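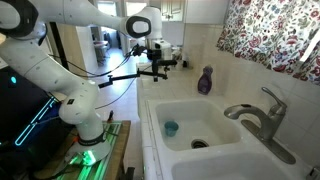 Arm at the sink, cup in the upper basin.

Planner refuses approach into sink basin, collision at the rim

Print this page | E-mail this page
Last updated: September

Posted by dravine_cell2

White arm on a table next to a tiled counter with a double sink. The task is to reach a small blue cup standing in the deep basin. Planning from home to a point over the counter works every time. Planning from there down to the cup fails with "start or goal in collision", and the colliding pair is always tool_rod and sink_rim. The clearance I measure by hand is 74 mm. Collision padding is at the Ventura default. I logged 2,038 attempts on Sunday and 70 found a path. Raising the planning time from 2 seconds did nothing. What should I be looking at?

Posted by pirkwood_ctrl

Your sink is probably one solid block. Clanonov builds a convex hull for any mesh it imports unless told otherwise, and the hull of a basin has a lid on it. Turn on the collision geometry view and look at it from above. If the opening is closed over, split the sink into four walls and a floor for each basin and load them as separate boxes. Don't bother with the faucet curve, one box over the spout is enough.

Check the tool as well. A long rod to one side and a crossbar to the other makes a very fat hull. Model each as its own capsule.

The few paths you did get are worth replaying slowly with the drive off. I'd guess the goal sampler put the tool above the lid and your tolerance was loose enough to accept it.

Posted by offset_grey

Had the same error. Set padding to zero and it went away.

Posted by pirkwood_ctrl

Zero padding won't open a closed hull, and it takes away your margin for calibration error at the rim. Fix the mesh first, then bring the padding down in small steps if you still need to. The cables aren't in the model either, so leave some room for them around the elbow.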